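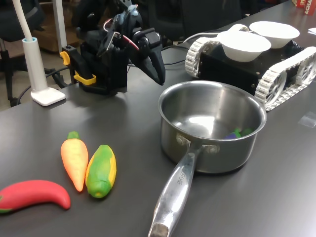
Desktop arm and tracked base on one table, with pot and toy vegetables.

Budgeting a tabletop arm station

The price of the arm is the figure everyone brings to a planning meeting, and it is usually the easiest one to get right. The steps below cover the rest of the purchase for a single station: one small servo arm, one mobile base, and the objects to be handled. They follow the worksheet Thư Diệp keeps for the Jarkus benches.

Step 1. Fix the footprint first
Measure the table before requesting quotes. Mark the full reach of the arm on the surface with tape, then add room for whatever shares the table. If the base is held by clamps, check the thickness of the table edge and look for a rail or drawer underneath. Clamps that do not fit mean a new table, and a table is a separate budget line.

Step 2. Separate the one-time costs
We allow $600 for the arm, with motors, driver board and power supply. Printed parts go on their own line. Order spare servos with the first shipment – a second shipping charge is wasted money. Our spares line is $288.

Step 3. Price the objects and the small items 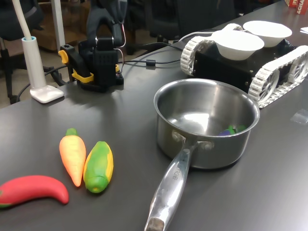 Props are cheap and are therefore left off most requests. Set aside $50 and record each item. A metal saucepan, a plastic carrot and corn, and a couple of plain white bowls are enough to plan a range of pick-and-place tasks. Polished metal throws glare under a lamp, as the inside of the pot does, so price a matte pan as well if a camera will be used. The lamp belongs on this line too.

Step 4. Count cable, then power
List every cable with its length and both connectors. Route the runs on paper, including the one to the mobile base, and buy ties and edge clips with the cable. Allow 8 outlets per station.

Step 5. Send it for approval
Submit the worksheet to Đạt Mạch by 20th April. Requests received later move to the September round. Attach the quotes as separate files, and put the table dimensions on the first page.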